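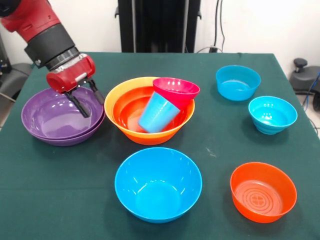 Section 4: Setting up the Olitz drip watering kit for shrubs and perennials

Read this section completely before you cut any tube. Most problems that users report to us come from a cut made too early. The instructions are for the Staddale model with one timer and one main line. If you have the Kröger pressure valve, please read Section 5 also.

4.1 Before you start

Draw your bed on paper. Mark the faucet, the path and every shrub that needs water. Evergreen shrubs with shallow roots, such as leucothoe, pieris and young rhododendron, need their own dripper. Old shrubs that have stood in the same place for many years usually need nothing.

Let the main tube lie in the sun until it becomes soft. A cold tube keeps the form of the roll and will come up out of the mulch again.

Note: The main line may be no longer than 34 meters. With a longer line the last drippers give too little water, and this you will notice only when leaves begin to hang.

4.2 Connecting the timer

1. Close the faucet.
2. Screw the filter on the faucet by hand. Do not use pliers.
3. Put the rubber ring in the timer and screw the timer under the filter. The display must look to the front.
4. Open the faucet slowly and look for drops at the connection. If it drips, close the faucet, take out the ring and put it in again flat.
5. Close the faucet and connect the main tube to the lower end of the timer.

Caution: The timer must not stay outside in frost. Water that remains inside will break the valve, and this damage is not covered by the warranty.

4.3 Laying the main line

6. Lay the tube through the bed in wide curves. Where you need a sharp corner, cut the tube and use an elbow piece.
7. Keep a hand's width between the tube and the stem of each shrub. Wet bark is bad for almost every plant.
8. Fix the tube with the ground pins. In loose soil use more pins, in clay you can use fewer.
9. Leave the end of the line open for now. Run water through it until it comes out clean, then close it with the end cap.

4.4 Setting the drippers

10. Make the holes with the punch from the kit (part number 257). A nail makes a hole that is not round and the dripper will leak.
11. Push in one dripper for a small plant. For a shrub that is wider than your arms can reach, push in 2, on opposite sides.
12. Place a flat bowl under one dripper near the faucet and another under the last dripper. Any kitchen bowl is good for this, if the two are the same size.
13. Start the timer by hand with the button marked TEST. When the first bowl holds 200 milliliters, stop the water and compare with the second bowl.
14. If the second bowl has clearly less, turn the gray ring on the first drippers a little to the right and repeat the test. 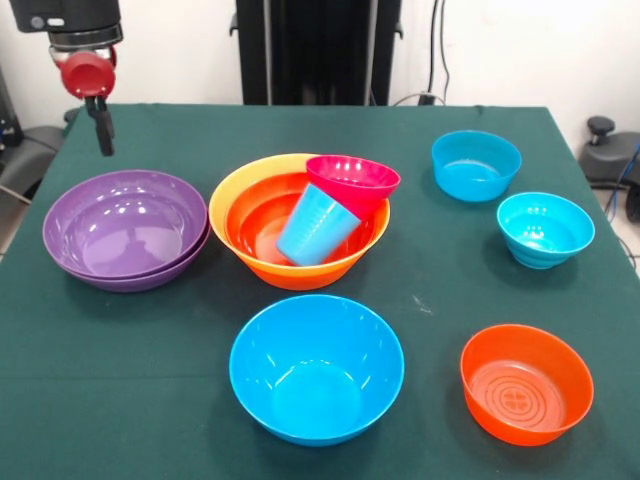
Plastic bowls and cups in several colors.

Note: Empty the bowls on the plants, not on the path.

4.5 Choosing the watering time

Early morning is the best time. In the evening the leaves near the ground stay wet through the night, and leaf spot likes this very much. In April one watering each week is enough for most beds, and after good rain you can leave it out. New leaves that come in fall do not need extra water. They need protection from wind more.

15. Press SET until the clock blinks and enter the hour.
16. Press SET again and choose the days.
17. Press SET a third time and choose how long the water runs. Begin with the shortest time. On the next day, put a finger in the soil beside the plant. If it is dry below the mulch, go one step higher.

4.6 Covering the line

When all drippers work, cover the tube with bark mulch or leaf mold. Do not cover the dripper heads themselves. Soil can enter them and the cleaning takes long.

Text: Fereshteh Zamani. Checked in the garden by Shahram Nouri. Version of 2018-05-13.

Continue with Section 5: Pressure valve and second line.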